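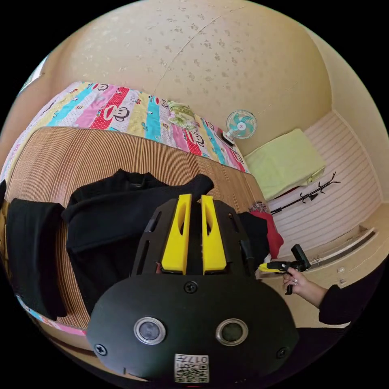 Black jacket out flat on the bamboo mat, folded dark stuff to one side. Gripper fingers over it.

Folding with the grippers: tips from the Markow floor
Put together by Janka Štefanec, September 2021

Read this before your first week on clothes. Most of it works at home too, with just your hands. Written between shifts so excuse the typos.

Before you start

Clear the surface first. Whole thing, not just the corner you think you need. A jacket opened out takes more room than you'd guess, sleeves especially.

Firm and flat beats soft. On a bed, put a mat or a big board down. A woven mat is good, cloth doesn't slide much and the fingers can get under an edge. Straight onto a quilt and you'll pick up quilt with the shirt every other time.

Finished pile on one side, still-to-do on the other. Pick your sides and stick to them all shift. Whoever takes over from you needs to know which is which without asking.

Dark on dark is hard. Black jacket next to black trousers, you lose the edge and so does whoever checks the work later. Put something light or red between the piles if you have it.

Empty the pockets. Tissues, coins, bus tickets. Zips closed, they catch.

Light: curtain all the way open or all the way shut. Half open gives you a bright stripe on the cloth and you end up folding to the stripe.

Jackets

Face down, arms out. Smooth from the collar toward the hem, never across.

Pinch at the seam. Shoulder seam or side seam, thick enough for the fingers to hold. Pinch the middle of a panel and you get a tent.

Sleeve in, sleeve in, then the bottom up in thirds. Halves if it's a short one.

Two people or two tools, say who moves first. We say "mine" out loud. Feels silly for a day.

Hood goes down onto the back before anything else. If it has a drawstring tuck the ends inside the hood.

T-shirts and thin stuff

Thin cotton is worse than jackets. Clings to itself. Give it one shake by hand, lay it down, then start with the tool.

Don't squeeze hard. Light squeeze, lift a little, wait, then move. Pulling fast drags the bottom layer and you start over.

Stretchy sports tops: fold bigger than you want, they spring open anyway. Roll them if the sheet lets you.

Socks & small things

Lay both socks heel to heel, roll from the toe. Fingertips only.

Anything smaller than your palm goes last. Scarves and little bundles too. They get carried off under bigger items and turn up at the bottom of the bag at the end of shift.

Looking after the tools

Wipe the lenses at the start and again after lunch. Dry soft cloth. No window spray!! It leaves a film and the whole morning comes out foggy.

Lint builds up where the fingers meet the frame. Old toothbrush gets it out. Fleece is the worst for this, do fleece near the end if you get to choose.

Check the screws with your thumb. If one turns, stop and hand it in. Do not use the kitchen knife, you know who you are.

Keep the label clean and don't put tape over it. Sign the tool out by that number and sign it back in by the same number.

Rest it on its side between jobs. Fingers down on a hard table bends the tips over time.

Your hands and back

This is the part the training from Tustora skipped.

Swap hands every 38 items if you can. I tried every 50 and my thumb told me about it that night.

Bed height is too low for most of us. Kneel on a cushion or sit on a low stool. Bending over from the waist all morning is how we lost Lulberg site's best folder to physio for most of last December.

Rings are ok, loose bracelets are not. Long sleeves pushed up or buttoned. A floppy cuff gets in front of the lens and that take gets thrown out.

Drink something at every changeover. Not over the mat.

What's different since the machines came in

People ask so here it is, from my side only.

Farquharson laundry put in two folding arms for the flat work, sheets and towels. They're good at it. Slow in the first weeks, now faster than me and I was quick. Nobody I know misses the sheets.

Clothes are still us. Half the team folds by hand for the customers, the other half folds with the grippers so the arms can learn clothes later on. Same folds, you just do them with yellow fingers on the end. It's slower and you'll be annoyed for a week.

The count is different. Used to be bags per shift. Now it's good folds, and a good fold means the check passed it. Our room did 2463 good ones last month. Ask to see your own number, you're allowed to, and ask which ones were turned down and why. I learned more from the rejects sheet than from the training day.

Pay for gripper shifts is the same as hand shifts. Get it in writing anyway. It took us two meetings to get breaks counted the same way too.

Don't race the person next to you. The rushed ones get rejected and you do them again.

If you don't want gripper shifts, say so early. Three of us swapped back to the counter and it was fine. Janelle's old rota had no box for it so the new one does, bottom left.

Odds and ends

Static in winter: damp hand towel hung near the bed, helps a bit.

Jacket that's been in a bag all week, hang it on a hook over lunch first. Creases drop enough to find the seams.

Small fan on low for hot rooms, pointed at you and away form the clothes. Thin stuff lifts.

Mat smells? Wipe with vinegar and water, stand it upright till dry. Don't roll it damp.

Spare cloths are in the second drawer. Put them back in the second drawer.

More to come on trousers when I get a minute. If you've got a trick for fitted sheets at home, leave it on the board by the kettle, the arms do ours now and I've already forgotten how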